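How to Compare Two Pairs of Hand-Held Gripper Fingers Without Fooling Yourself

Posted 27 Dec 2022 in Bench Notes

You have two sets of finger pads and an opinion about which is better. The opinion arrived first, probably in the same box as the pads. These steps are for finding out whether it deserves to stay.

I wrote them up after a month of testing pads for the Dosuvdale hand-held grippers, the kind you squeeze yourself while a cable trails off the back and tries to catch on the furniture. They should work for any two-finger tool with a trigger and replaceable pads.

What you need

Two grippers of the same model
The pads you want to compare
A table you don't love
A hinged plastic box
A few small cartons, the lighter the better
A screwdriver that fits the pad screws, as opposed to the one you can find

Step 1. Pick a dull task

Everyone wants to start with an egg. Leave the egg alone. An egg tells you whether you broke an egg. A medicine carton tells you far more: it has flat faces, sharp corners and a printed coating that slides nicely on a tired pad, and it creases when you squeeze too hard. My task is to pick up a carton, put it in the open box, take it out again and set it down beside the box. It is as thrilling as it sounds.
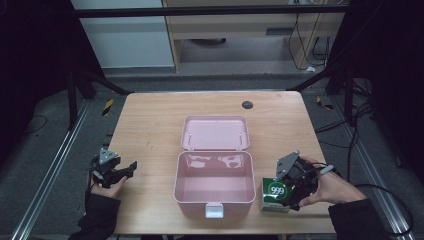 Avotiņš wrote in to object: "You're testing the operator. By the second hour my hands had learned the carton and every pad looked brilliant. Swap pads between left and right halfway through, or throw the numbers out."

Annoyingly correct, and it cost me a week of results. The swap is now Step 4.

Step 2. Set the opening before you set anything else

Open both grippers all the way and check that they open to the same width. Then close them on nothing and see whether the pads meet flat. If one pad touches at the tip and the other at the heel, you are comparing screws. Loosen, square up, tighten, check again. Do this with the cables plugged in, as a stiff cable will twist your wrist and you'll blame the foam.

Step 3. Look at the edges

Foam wears from the edges in, and a frayed edge grabs things you didn't ask it to grab. It can also hang on to a carton that a clean pad would have dropped, so a ragged pad may score well for a while and then very badly. Write down the state of each pad before you begin. "Fine" is not a state. I photograph mine from the gripper's own camera, which has the least flattering angle of anyone I know.
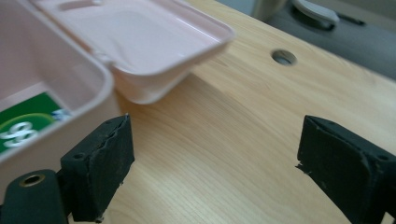
Foam pads at the open position, with fraying along the top edges. The box stays on the table for all runs.

Step 4. Run the blocks

Do 30 picks with the first pads, then 30 with the second. Swap hands as instructed by Avotiņš and do both blocks again. Count a pick only if the carton goes in and comes out without touching the table in between. Nudging it upright with the other gripper is a miss. You will be tempted to call it teamwork.

Keep your speed the same throughout. If you can't, play something with a steady beat and put up with it.

Step 5. Watch the fingers close

Replay the gripper camera footage at half speed, even for the blocks that went well. What you want to see is both pads reaching the carton together. If one arrives early, it pushes the carton into the other, and the grip you were so proud of was mostly a shove.

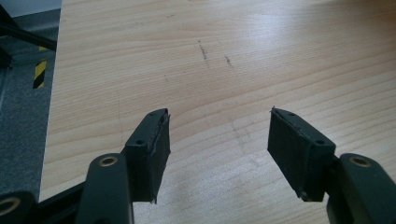 Stop the replay at the widest opening in each block, too, and compare those stills side by side. On my Ponport pads the opening crept narrower over a long session, and I had put that down to laziness in my trigger finger. A loose pad screw was to blame. The finger has had an apology.

Step 6. Read the score with some suspicion

My first comparison came out at 97 percent for the new pads and 70 for the old ones, and I was ready to order a drawer full. Then I did the hand swap and most of the gap left. The new pads still won, by enough to buy one set.

If your own two scores land close together, keep the pads that are easier to change. Brimside rates its foam for 2,000 closes, and when that day comes you'll be hunched over a very small screw, caring about nothing else.

Put the cartons back in the cupboard when you're done. Mine are too creased to take anywhere, so they live in the box until the next set of pads shows up.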